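Cindport publishes code of practice for laundry robots

5 August 2024

A code of practice for robots that load and unload household washing machines has been published by Cindport, the trade body for domestic automation firms. It runs to 68 pages and applies to members from December.

Much of the code deals with the machine's door. Robots must stop if the door meets more than a set resistance, and must not pull on the glass or the rubber seal. A trained person has to be within reach of a stop button during any trial with a live water supply.

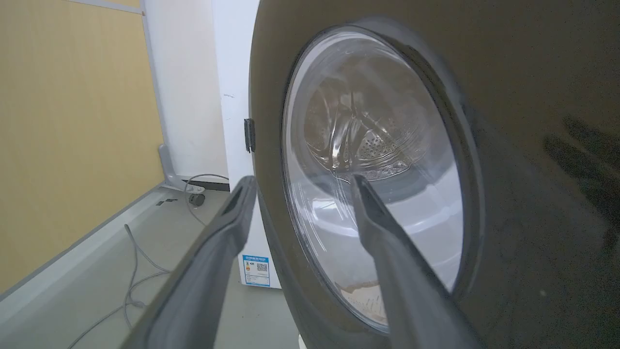 Gripper fingers close to the door of a front-loading washing machine.

The rules draw on incident reports sent in by members, 585 in all. Trapped fabric was the most common entry, followed by doors pushed past the end of their travel. Cables on the floor are covered too, and firms will have to note where they lie before a trial starts.

"Most of our members were doing these things already, but each had its own version," said Nii Mensah, who led the drafting. "A test in one lab could not be compared with a test in another."
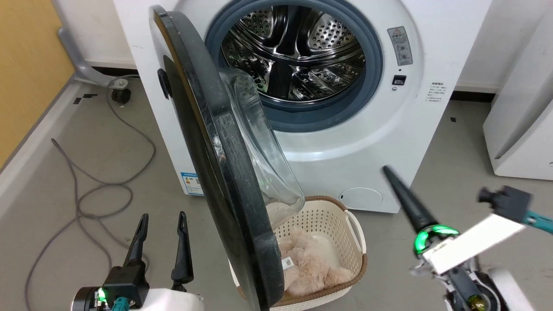

Soft toys and other bulky items get their own section. Under it, a robot has to check the drum before a load goes in and again after it comes out, and keep a record of both checks. An early draft asked for only one check and was changed after comments from Farooqui and Dullo, both of which make grippers for home use.

Faisal Pirzada, head of testing at Plarnport, said the record-keeping would be a burden for smaller firms. He wants a shorter form for trials lasting less than 2 hours.

Cindport said it would look at the request when the code is next reviewed. Members can download the full text now, and printed copies will be sent out on request.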